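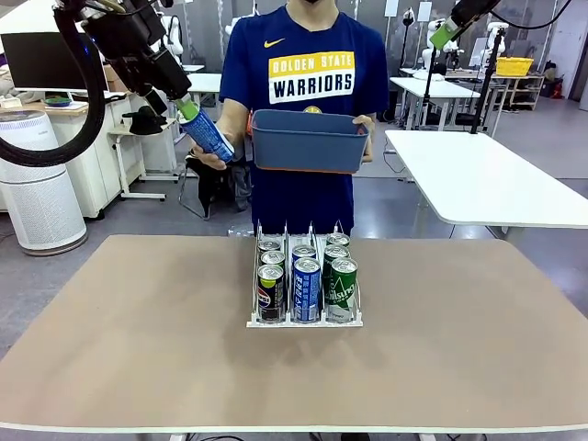 About Plornen

Plornen makes and sells storage for kitchens, larders and small shop counters. Silviu Pană started the firm in 1989 with one product, a bread bin, and we now list 167 items. There are 39 of us, most of them in the workshop and the packing room.

Drinks storage is the part of the range people ask about most. A can rack with lanes keeps each kind of drink in its own row, with a low stop at the front of each lane so the cans stay where they are put. White wire is still the finish we sell most of – it wipes clean and suits most cupboards. Our baskets are meant for carrying things to and from the shelf.

The Illa range is for homes. Cozma is for cafés and staff kitchens, and comes in deeper sizes.

Tincuța Anghel looks after product testing. Every new rack is filled and emptied by hand over several weeks before it goes on sale, and we change the spacing if cans are awkward to lift out.

Spare parts are kept for 20 years after a product is withdrawn. The workshop shop is closed for two weeks in July – online orders are sent out as usual.

Page last updated 31/05/2019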